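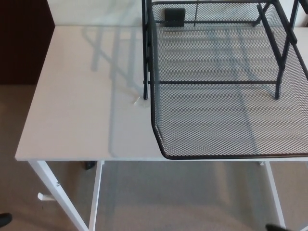 Teaching a robot by hand or by remote: questions we keep getting

Last updated: February

These answers are for people who have sat through a sales demo and come away with more questions than they went in with. I run the teaching sessions at Uvine along with Yoon-hee Seo, and neither of us sells anything. Where I sound doubtful, I am.

Does the robot really learn from being shown a task once?

No. I have yet to see it. You can record a motion once and play it back, and if the object is in the same spot to within a finger's width, it may work. Push the object over by the width of your hand and the same motion closes on air. Playback has its uses on a fixed line, but please don't pay learning prices for it.

So how many times do we have to show it?

For a plain office task, such as taking a sheet from a letter tray and laying it on the desk, we plan on 200 good demonstrations before we bother to train anything, and 300 if the tray will be moved between tries. "Good" is doing a lot of work in that sentence. Expect to throw some out. A vendor who quotes you a lower number should be asked what happened when the tray was turned to face the other way. Ask to watch it, too.

Our longest set so far has 1455 demonstrations in it. I would like to tell you it gave us a policy that was far better than the one trained on 300. It was a little better. Most of the gain came from the later part of the set, when Taras Nechyporuk started putting the tray in awkward places on purpose.

What is the difference between teaching by hand and teaching by remote control?

By hand means you take hold of the arm and move it through the job. The joints go slack enough to push, and the robot records where they went. By remote control means you stand or sit apart from it and it copies you, through a pair of gloves, a headset, a smaller copy of the arm, or a hand controller.

Which one is better?

It depends on the hand. With a simple two-jaw gripper, moving the arm directly is quick to pick up and gives you a real feel for contact. With a hand that has several fingers, forget it. You can't guide an arm and shape the fingers at the same time unless you have a second person, and then you have two people in the robot's view. Your own arms end up in the pictures, and the robot will never see those arms again once it's working alone.

Remote control avoids that, but you lose touch. You press down on a mesh tray and feel nothing at all. New operators squeeze too hard, or come in too low and bump the front edge of the desk. Some systems buzz to tell you there is contact. I find the buzz better than silence and a long way from feeling.

Why practice on something as dull as a desk organizer?

Desks are where a lot of buyers say they want help, so it seemed fair to test the claim there. A black wire organizer on a white desk is also harder than it sounds. The rods are thin, you can see the desk straight through the mesh, and an open tray has rims and uprights on the way in. A hand that does nicely with a foam block can get into a mess with a letter tray.

Our first plan used a solid plastic box. Hnat Yatsenko pointed out that the box would make us look good and teach us nothing, and he was right.

Do shadows matter?

More than we expected. With light coming down from above, a wire frame throws long gray stripes across a white top, and in a camera view those stripes can be nearly as strong as the rods that make them. The operator knows a shadow when she sees one. A trained model knows only what was in its data. If every demonstration was recorded under the same light, the model may well be steering by the stripes, and you'll find out the first time someone switches on a lamp.

We now change the light between batches. It's a nuisance, and it makes the early results look worse. I'd still do it. 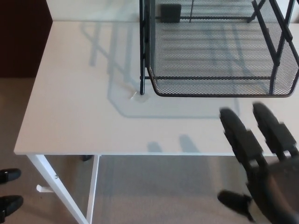
The same goes for the robot's own fingers, which put their shadows on the desk as they come close. That is fine as long as they are in the training pictures at every height you plan to use. Trouble starts when somebody collects all the approaches from one side.

How fast should the operator move?

Slower than feels natural, though not so slow that you start to wobble. Fast hands blur in the camera, and blurred fingers are poor evidence of where the fingers were. On the other side, operators who creep tend to stop and think, and the pauses get learned along with everything else. I have watched a robot hover over a tray for several seconds for no reason except that its teacher used to.

Where should the operator stand?

Wherever you like, so long as you keep to it or vary it on purpose. If the robot's head camera can see the floor, it can see your shoes, and shoes are information. We had one batch where the operator always stepped to the same side before a grasp. The model grasped well when a person was there and dithered when the room was clear. It took us far too long to work out why.

Can any member of staff do the teaching?

Most can learn to drive the thing in an afternoon. Being consistent is another matter. Svitlana Dmytriv is our steadiest operator and she came from payroll. Two people with years of robot work behind them gave us data we could hardly use, with a new style of grasp every time. If you have 3 operators, agree in writing on how the task starts, how it ends, and which part of the object gets touched first. Then check the recordings, because people drift.

Should we keep the failed attempts?

Keep the ones where the operator misses and then recovers. Those are worth having, as the robot will miss too and needs some idea of what to do next. Drop the ones that end with the organizer shoved across the desk. Label both. Sorting a pile of unlabeled recordings months later is a miserable job and I've done it twice.

The vendor says their system fills in the gaps with simulation. Is that true?

Partly. Simulation is decent for reaching and for not hitting things. It's weaker on thin wire, shiny tops and anything that bends. We tried the Sorkier package and, separately, the one from Stestside. Both came with lovely videos. Both needed real demonstrations on our own desk before they'd get a finger over the rim of the bottom tray without catching it. I don't hold that against them much, but neither brochure mentioned it.

What should we ask to see in a demo?

Ask them to move the furniture. Ask them to let you place the object, with their operator facing the wall. Ask whether someone is driving right now – you'd be surprised how seldom the question comes up, and how long the answer can take. Ask for ten tries in a row with no restarts, and write down the result yourself.

Is a success rate of 90 percent good?

On what? Ninety percent on a tray that never moved is a poor result. Ninety percent on new positions, under new light, with a person walking past, would have me reaching for my wallet. Make them say which it is.

Has any of this made the work go faster at your site?

Not yet. Petro Vasylenko, who handles our paper mail, is still quicker with his own two hands, and he doesn't need charging. The Polishchuk office down the hall says they're saving time with theirs. I've asked to come and watch with a stopwatch, and I'll add what I find to this page when they pick a day.

Can we come and try driving it?

Yes, mornings are best, before the sun gets on the desk. Wear flat shoes and leave your rings at home if you'll be using the gloves. Write to Yoon-hee first so that she can set up a profile for your hand size.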